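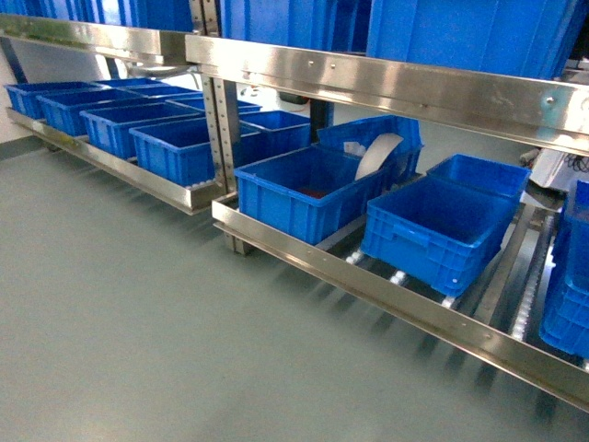

Flow rack basics: getting crates to come to the picker

Gravity shelving is one of the older ideas in storage, and most small stores that install it do so for the same reason: walking. In a conventional static bay the picker goes to the goods, reaches to the back when the front runs out, and drags the remainder forward. In a flow bay the shelf is a bed of small wheels set on a slope. Crates are loaded from one side and run down to the other. When the front crate is lifted away, the one behind takes its place.

The parts store at Wustwood changed over to flow racking last year. It holds 1,984 stock lines, of which 1,563 fit in a standard open-topped plastic crate. The remainder are long, heavy or awkward and stay on static shelves along the opposite wall. Darius Stankevičius planned the changeover and still runs the store.

Slope

The angle of the bed matters more than any other setting. Too shallow, and a lightly loaded crate stops halfway. Too steep, and a full one arrives hard enough to throw small parts over the rim. Suppliers usually quote a fall of between three and five per cent for plastic crates with flat bases. Crates with ribbed bases, or bases that have bowed under load, need more.

Stankevičius set each lane with two test crates, one carrying a single bag of washers and the other filled to its working limit. The lane was accepted when both ran the full length from a standing start. "The light one is the one that catches you out," he says. "Everybody tests with a full crate. Then the bay is in use for a week and the half-empties are sitting at the back."

Wheels and tracks

Wheels are mounted in narrow tracks, and the tracks run front to back beneath the crate. Two tracks will carry a narrow crate if they sit well in from its edges. Three are better for anything wide, as the base sags less between supports. The gap between wheels should be small enough that at least three in each track are under the crate at any moment. With fewer, the leading edge dips as it passes over and the crate chatters or stalls.

Plastic wheels on steel axles are normal indoors. They are quiet, cheap and easily replaced, but they collect thread, tape backing and label scraps. A wheel that has stopped turning acts as a brake, and over time the crates wear a flat on it. At Wustwood the tracks are lifted out and brushed twice a year. No oil is used on them, as it holds dust.

Frame and adjustment

Slotted uprights allow the beams to be moved in fixed steps. This sets the height of the level and, by fixing the rear beam one or more slots above the front, the slope. It is a coarse adjustment. Finer changes are made with packing under the track ends. Where two bays share an upright, it is worth checking that the front rails line up before any tracks go in, or the crates in neighbouring lanes will present at different heights.

Stainless steel frames cost considerably more than painted ones. They make sense where shelving is washed down, or where flaked paint would be a contaminant. In a dry parts store the case is weaker.

Floors are often overlooked. A sealed resin finish is easy to sweep beneath a low level and gives the feet a firm bearing. On any floor, the frame must be levelled across its width first. If it leans sideways, crates drift and rub against their neighbours.

Crates

One crate size per level is the simplest rule and the hardest to keep. Mixed sizes in a lane will run, but they twist, and a twisted crate locks against the next lane. Wustwood uses two footprints and keeps them on separate levels. A single colour throughout makes spares interchangeable; identification is left to the label on the rail, which stays put when the crate moves on.

Empties need a place of their own. The usual answer is a top level sloped the other way, so that they run back to the loading side. Left in the picking lanes, they take up positions that should hold stock and make the bay look fuller than it is. Crates should also be checked before they go round again. One forgotten fitting in the bottom is enough to put the wrong part into the next batch.

What it does not suit

Slow lines gain little. Each lane is dedicated to one item, and a lane holding several crates of something picked twice a year is wasted depth. Stankevičius moved 40 lines back to static shelving after the first stock check in July. Fragile goods are another poor match, along with anything stored in liquid.

Access is needed on both sides for the system to work as intended. Against a wall, lanes have to be loaded from the front by pushing the existing crates uphill, and first-in, first-out rotation is lost. For goods that do not age, that may be acceptable.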